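Tue 2 November

Back on the walnut dye today, and I am finally getting somewhere with it! The hulls Aliki brought in from the Clandley orchard have been sitting in the big crock under the bench since last week, and the smell when I lifted the lid was something else (sorry to everyone upstairs). Strained the lot through the old curtain, twice, and the liquor is nearly black.

Wool for this one is the Mellero two-ply, 373 grams in 4 skeins. Scoured last night and left to soak. Skein A went in with no mordant, B and C with alum, D with alum and then a dip in the iron pot at the end. I kept the bath at a low simmer for 40 minutes and then turned it off and walked away, which I am bad at. Came back after lunch.

A is a nice warm tan, better than I hoped for with nothing on it. B and C came out different from each other and I can't work out why, same pot, same alum, same everything. C is a shade redder. Possibly it was sitting lower down? Wilfredo thinks the scouring was uneven and he may be right, I did run out of hot water partway through and finished that one with the kettle. D went a really lovely cold brown, almost slate in the folds. I want a whole sweater of it.

Things to fix before the next round:
Tie the skeins looser. Two of them have pale bands under the ties.
New thermometer, the old one reads 87 whether it is in the pot or on the shelf.
Stop using the good spoon. Akosua has asked me twice now.

Madder is next. I have the chopped root from Belmonte and also a small bag of the ground stuff, and I'd like to run them side by side. The red I'm after is that dull brick one we got in April, down at the brown end, and I never wrote down what I did (there's a page with a ring from a mug on it and the word "chalk", thanks, me). I think I let the bath get too hot that day and the browns came through. So this time I'm going to overheat one on purpose and keep the other one cool, with a pinch of chalk in both. If anyone remembers more than I do, write it in the margin.

Przemysław wants samples for the Curnow rug by the end of the month, so he gets snips of A and D tomorrow. The exhaust bath is in the white bucket with the lid on. Please don't tip it out, there's at least one more pale tan in there and I've got some linen scraps I want to throw in just to see.

Iron pot is rinsed and upside down by the door. Gloves need replacing, the left one leaks.
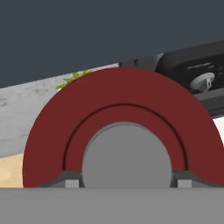

Image: computer rendering, brick-red arch and grey disc. Notebook text by Dexter Baluyot.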